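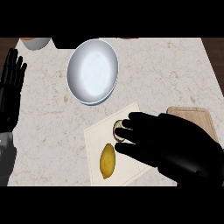
Why does my sourdough timer app lose its feeding reminders after an update?

The 11 update moved reminders into a new folder, and any schedule saved under the old one stops firing until you open it and hit Save again.

Ticket 928, Vurnora for tablets
Opened by: Antigoni Karagiannis
Handled by: Bence Vörös

Antigoni: Love this app, my starter has never been livelier! But the evening reminder went silent after I updated. Morning one still rings. Restarted twice, same thing.

Bence: Thanks for the great detail! Could you open Schedules, tap the evening one and tell me which folder it shows?

Antigoni: It says Trastley (old). The morning one just says Trastley.

Bence: That's our culprit. Tap Edit, change nothing, tap Save.

Antigoni: Done, and it rang at the next feeding!! So happy. My notes are all still there too, even the long rye one.

Bence: Wonderful! Fix for the old folder is going into the next build. Closing, reply to reopen.

Status: Solved 5/23/20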